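Speaker notes: Planning inside the fridge
Svend Vídalín, Trasen
Talk slot is 24 minutes, leave the rest for questions

Opening

Say hi, thank Clallholm for the room and the coffee. Mention that I'm the planning person, so if anyone came for the learning talk, it's next door and I won't be offended.

Start with the question: what's the hardest piece of furniture in a kitchen for an arm? Let people shout things out. Somebody always says the dishwasher (fair!). My vote is the fridge. You've got a box with one open side, shelves that slice the space into thin layers, and a door hanging there with its own shelves on it. I love this problem, and I'd like you to love it a bit by the end.

Why we plan in simulation first

Everything today was done in Numis, our in-house simulator. Go quickly here, most of this crowd has their own. The one thing worth stressing is that we use the same planner binary in Numis as on the arm. Same config file, same collision checker, same time limits. If a plan fails in sim I can replay it at my desk with a debugger attached, and that alone has saved me so many afternoons.

Don't get dragged into rendering quality. The colours are flat and the planner doesn't care.

The reach problem

Put up the fridge slide and leave it up for this whole section. Give people a moment to look before talking.

Point at the glass shelf first. There's a slender bottle standing over on the left and a little yellow block to the right of centre. Then point at the gripper, which is in the layer underneath, level, just above the middle shelf. The joint behind it is sitting just below the block in this view. So the fingers have to stay flat, the housing behind them is much fatter than they are, and there's a shelf overhead and another one below. A plan that only checks the fingers will look gorgeous and then clout the glass with the wrist.

Ask the room which link they'd worry about. I used to say the gripper every time. Now I say the elbow, especially on the way out, when the door shelves are over on that side. 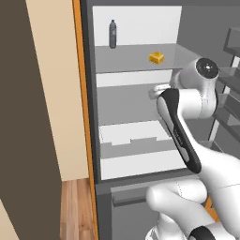
What the planner does differently

Three changes, keep them separate or people get lost.

First, the approach is split. We plan from free space to a spot in front of the opening, then from there into the layer. The second part is short and gets a tight orientation constraint so the gripper can't tip. Sampling with that constraint over the whole path was painfully slow, and splitting it made the thing feel alive.

Second, shelves are slabs with a margin, and the margin shrinks as the arm slows down. Þórarinsdóttir's group suggested this to us over lunch and I was sceptical for two whole weeks. I was wrong. It works beautifully.

Third, we plan the exit before committing to the entry. Sounds obvious. We didn't do it for a year.

Numbers (keep short)

1,612 planning queries in the test set, all fridge layouts, mixed shelf heights. With the old planner the usual failure was a timeout. With the new one it's almost always a goal pose that can't be reached at all, and I'm much happier with that, as the planner can say so early and the task layer can pick a different grasp.

Remind them these are planning queries only. No grasp success in here, please don't quote it that way.

Perception, one minute only

Glass shelves. Groan together. In Numis we get the shelf geometry for free, and on a real fridge the depth camera looks straight through it. For now we fit shelf planes from the front edges, which show up much better than the surface does. If anyone has a nicer trick, I want to hear it, seriously, grab me at the break.

Tooling bit

Show the replay viewer if the laptop behaves. Scrub slowly, pause at the tightest clearance, switch on the link colouring. There are 7 overlays now and I only need the clearance one, so turn the others off BEFORE going on.

If the viewer crashes, skip it and talk through the log format.

Likely questions

Does it handle a door that's only partly open? Yes in the collision model, but the pre-entry spot is still picked by a fairly dumb rule.

Can it move things out of the way? Not yet. Rearrangement is on the list for October.

Is the code available? The slab margin part, yes, link is on the last slide. The rest is tangled up with our controller and needs a tidy first.

Leave the last slide up while packing away. Get the clicker back to the front desk.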